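Cleaning White Tabletops and Dark Refrigerators
Updated 19 November 2025

A white tabletop and a dark refrigerator often end up side by side in a small kitchen, a break room or a workshop corner, and they show dirt in opposite ways. The white surface shows every gray scuff. The dark one shows fingerprints, dust and dried drips. They also need different cleaning methods, and a product that works well on one can leave the other cloudy.

What to have on hand

Two microfiber cloths for each surface, kept apart.
A bowl of warm water with a few drops of dish soap.
Baking soda.
A melamine sponge (the white kind sold for wall marks).
Rubbing alcohol.
A soft brush or an old toothbrush.
A vacuum with a crevice tool, or a long duster.

A bottle of general spray cleaner is fine for daily wiping. I use Farkora on the table and plain soapy water on the refrigerator.

Finding the marks

Overhead light hides scuffs. Turn off the ceiling light, set a lamp or flashlight low at one end of the table and look along the surface from the other end. Most of what looked like a general grayness will separate into streaks, smudges and scratches. Run a fingernail across each one. If the nail slides over without catching, the mark is probably on top of the surface and will come off. If the nail drops into it, you have a scratch, and cleaning will only make it less noticeable by taking the dirt out of it.

Wipe the whole top with soapy water before you try anything stronger. A fair number of marks are only dried spills with dust stuck to them. Rinse with a clean damp cloth and dry right away. Soap left to dry makes its own light gray streaks, and then you end up scrubbing at something you put there yourself.

The wall behind the table should be checked at the same time. Pale gray matte paint hides a lot, but small dark specks stand out on it. Try a dry cloth first, then a damp one. Matte paint turns shiny if it is rubbed hard, so stop as soon as the speck lightens.

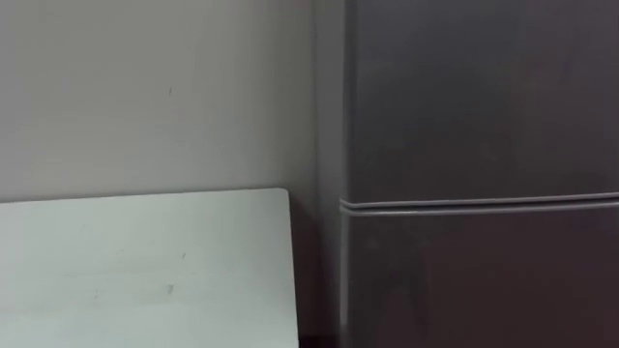

Getting scuffs off a white top

Gray and black scuffs from shoe soles, rubber feet, tool cases and chair backs usually respond to one of these, tried in this order:

1. Soapy water and a microfiber cloth, with moderate pressure.

2. A paste of baking soda and water. Put it on with a fingertip, leave it for 2 minutes, then rub lightly in a circle and rinse. It leaves a white film the first time you wipe it off. Rinse again.

3. Rubbing alcohol on a corner of the cloth. Good for pen, marker and tape glue. Keep it away from flames and open a window. Test it first on the underside or near a back corner.

4. A melamine sponge, damp, used lightly. This is a fine abrasive, so it will dull a glossy finish if you keep going over one place. On a top that is already matte you are unlikely to see any difference.

Do not use scouring powder, steel wool or the green side of a kitchen sponge. They take the scuff off and leave a rough patch that picks up dirt faster than the rest of the table.

People ask about wet sanding. I have used 2000 grit paper with plenty of water on a solid acrylic sheet and it came out well after polishing. I would not do it on a coated or painted tabletop. The color layer can be thin, and once you are through it there is no way back except a new top.

Scratches that have gone dark can be brightened with a toothbrush and a little of the baking soda paste, brushing along the scratch. After that, a white touch-up pen made for appliances will cover the line. Most of them are too blue or too yellow for an off-white top. Put a dot on a piece of paper, let it dry, and hold it against the table before you commit.

The dark refrigerator

Charcoal and black finishes are mostly a matter of using less product. Spray the cloth, never the door. Start at the top and work down, and follow the grain if there is one. Then go over it again with a dry cloth, which does most of the work of removing streaks.

Fingerprints collect near the handles and door edges. A cloth dampened with soapy water and wrung out hard will lift them. If the door still looks hazy afterward, mix one part white vinegar with three parts water and wipe again, then dry. Check the manual first if the finish has a fingerprint-resistant coating. Some of those should only be cleaned with mild soap and water.

Oil-based stainless polish looks good for a day or so on a dark door, and then it holds dust. I stopped using it in May and have not missed it.

Leave the baking soda and the melamine sponge for the table. Both can leave fine swirls on a semi-gloss door, and on a dark color these show from across the room.

The top of the refrigerator collects a sticky mixture of grease and dust in any room where people cook. Lay a cloth soaked in hot soapy water over it for ten minutes and wipe toward the back. Dry it and put down a sheet of shelf paper. Next time you can throw the paper out and put down another.

The gap beside it

A narrow space between a table and a refrigerator fills with crumbs, bottle caps, receipts and pens. It is dark down there and easily forgotten. Pull the table out if you can. Many desk-height tables stand 29 inches high and are light enough for two people to lift, so don't drag it if the floor is soft vinyl.

If nothing can be moved, slip an old sock over a yardstick, fasten it with a rubber band, and sweep from back to front. Vacuum what comes out. Look at the side of the refrigerator while you are there. Drips from the tabletop run down and dry on it.

Leave some clearance when you push things back. How much air a refrigerator needs at the sides depends on the model, and the figure is in the installation pages of the manual. My old Vostcombe table had sharp corners, and I stuck clear felt bumpers on the one nearest the appliance to save the paint. A rounded corner is less trouble, but it will still leave a mark if it knocks against the same spot.

Bottles at the table

Spray bottles, squeeze bottles and tubs of cleaner account for a good share of the stains on a white top. A ring of colored liquid under a bottle can set overnight. A few habits prevent most of it:

Wipe the base and neck of a bottle before you set it down.
Close the cap fully, then tip the bottle over the sink once to check it.
Keep bottles upright and back from the edge. A nearly empty one is easily knocked off.
Stand them on a tray or an old plate. I paid 80 cents for mine at a yard sale.
Keep the original label on. If it is coming loose, go around it with clear packing tape while you can still read it.
Never pour one cleaner into another's bottle, and never mix bleach with vinegar, ammonia or rubbing alcohol.

If a bottle does leak on the table, blot first and wipe second. Wiping spreads the color over a wider area. Check the front edge and the underside as well, where liquid creeps and dries unnoticed.
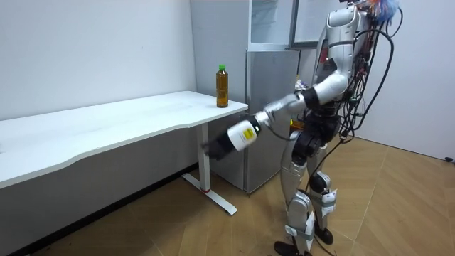

Annelore Pfeiffer: The tray works, but mine slid around on the smooth top and made new scuffs of its own. I cut a piece of rubbery shelf liner to fit under it. The liner left a faint yellow outline after a few months, which came off with the baking soda paste on the second try. Now I use a cotton dishcloth under the tray and wash it with the towels. I would also add that citrus cleaner took the shine off my table near the corner, so test that one too.

Cotton is a better choice than rubber under anything that stays put for weeks. Rubber and soft plastic can discolor a white coating, and that kind of yellowing does not always come out. The same goes for the feet of small appliances. Lift them when you wipe the table, and put a square of plain cloth or cork under any that have already begun to leave a print.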